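Stustari
Home > Work with us > Current openings

Kitchen Set Assistant (part-time, fixed term)

Posted February 1, 2024
Reports to: Babita Chauhan, studio manager
Hours: 16 per week, mornings
Contract length: 4 months, with a possible extension
Positions open: two

About the job

Stustari lays out, resets and keeps track of tabletop kitchen sets. Each set is a table with a group of real kitchen items and toy foods on it. The items are placed according to a layout sheet, used for a session, then put back to a starting layout or moved to a new one. Between sessions everything is checked, wiped down and returned to its shelf.

We need two people to do this work alongside Kamran Mughal, who has run the sets since we moved into the Bronar building. Most of the day is spent standing at a table or walking between the table and the shelves. It is steady, repetitive work and it suits people who like things to be in the right place.

The items are the kind most people have at home. A typical table has a black pot, an oval mint-green colander, a plate, a small blue bowl, a ketchup bottle and a toaster oven, plus a few pieces of toy food.

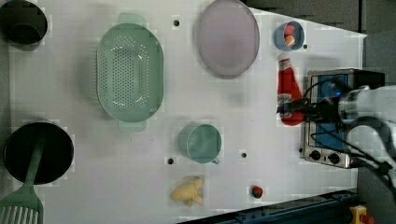
Layouts change during the day. The ketchup bottle may start on the table on one sheet and on the plate on the next. Small items are the ones that go missing, so the assistant who sets the table also signs the item list at the end of the session. If something is missing or damaged, you write it down and tell Kamran before the next layout is started.

What you will do

Set out items from a printed layout sheet and check them against the list.
Reset the table between sessions, usually within the four minutes allowed.
Wipe the tabletop and wash cookware, plates and mugs at the end of the day.
Sort toy food into the labeled bins by type.
Look over toy food and utensils for cracks, tears and loose parts.
Keep the shelf inventory up to date. There are 746 items on it at present, including spares.
Unpack deliveries from Batex, our housewares supplier, and add new items to the inventory.
Help with a full shelf count in November if your contract is extended.

You will not be asked to cook. No real food is used on the tables, and staff meals are kept in the break room.

What we are looking for

You do not need experience in a studio. People who have worked in a restaurant kitchen, a stockroom, a school cafeteria or a daycare have done well here. We do need someone who:

can read a layout sheet and follow it without changing it
can tell similar colors apart – several of our items come in pale greens and blues
can stand for up to two hours at a time, with breaks
can lift a toaster oven from a shelf at waist height
keeps clear handwritten notes
arrives on time, as sessions are booked back to back

Sheets are written in plain English. If you use another language at home, that is fine, and Fernanda Leitão in the office can go over the paperwork with you in Portuguese.

Using the layout sheets

New assistants spend their first week on the standard table. It has the cookware on the left, with the frying pan and spatula near the corner, and the toaster oven on the right. The mug and the smaller toy pieces go in the lower half, including the strawberry, which is the smallest item on the sheet.
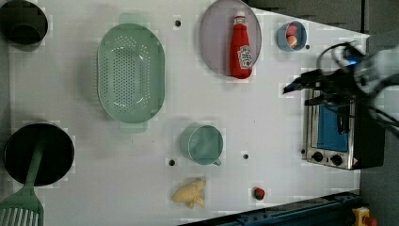 After the first week you move on to the other sheets. Ademir Mendonça writes them and will explain any mark you have not seen before. Handles matter: if the sheet shows a mug handle pointing a certain way, it should point that way on the table. Ask if a sheet is unclear – a question takes less time than setting the table twice.

Pay and conditions

Pay is by the hour and is stated in the offer letter. Training hours are paid at the same rate. You get a paid 16-minute break each morning, an apron, closed-toe shoes if you need them, and a locker. The building has an elevator and free parking behind the Gilani warehouse.

How to apply

Send a resume of one page and a short note saying which mornings you can work. A cover letter is not required. Applications go to Tuulikki Hyvönen, Stustari, Bronar Building, second floor, or can be left at the front desk in an envelope marked "Kitchen set."

Applicants we would like to meet will be invited to a 60-minute visit. You will talk with Babita for part of it and set one table from a sheet for the rest. The visit is paid. Please tell Tuulikki ahead of time if you need a stool or any other change to the work area.

We reply to all applicants, and the posting stays up until both positions are filled.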